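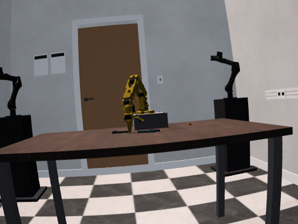
Lumenta Eligibility Desk, version 2: review

Lumenta Eligibility Desk is a records tool for school and amateur sports bodies. It stores athlete files, applies participation rules by state and age group, and produces a dated log that can be handed to counsel when a ruling is appealed. Lokell sells it by annual license. I tested it on a copy of the records of a regional track league with 2,269 registered athletes.

Import took 40 minutes from a flat spreadsheet. The tool flagged 438 files for missing or conflicting entries, most of them transfer dates. Henrik Strobel, who handles appeals for the league, checked the flagged files by hand and found the conflicts were real. Duplicate detection is weaker. Two athletes with the same name and birth year were merged without a prompt, and the merge had to be undone from the admin panel.

The rule editor is the main reason to buy. Each rule carries a start date, an end date and a link to its source text. When a court stays a state law, the rule can be suspended in one step, and decisions made under it are listed for a second look. Older versions of a rule stay readable. Vustico, which the league used until August, overwrites them.
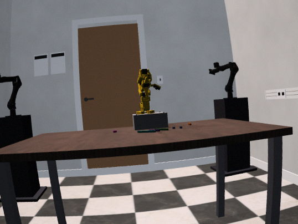 Access control is adequate. Medical documents sit in a separate store, and opening one requires a written reason that goes into the log. The reason field accepts a single character, however, and there is no setting to change that. Hiba Srour, a sports attorney in Flernthorpe, read a sample log for me and objected to the time stamps, which show local time with no zone. For a hearing that involves two states, that needs to be fixed.

Export is limited to PDF and CSV. Page numbers restart with each attachment, so a long appeal bundle must be renumbered elsewhere. Search is fast but does not cover scanned pages.

Support answered both of my tickets within a working day. The time zone fault was confirmed, with no date given for a fix.

Suitable for leagues that hear appeals regularly. Smaller clubs will use little beyond the import check, and the license has no reduced tier.

Tested on build 2, 28th January. Reviewer: Rhys Ashby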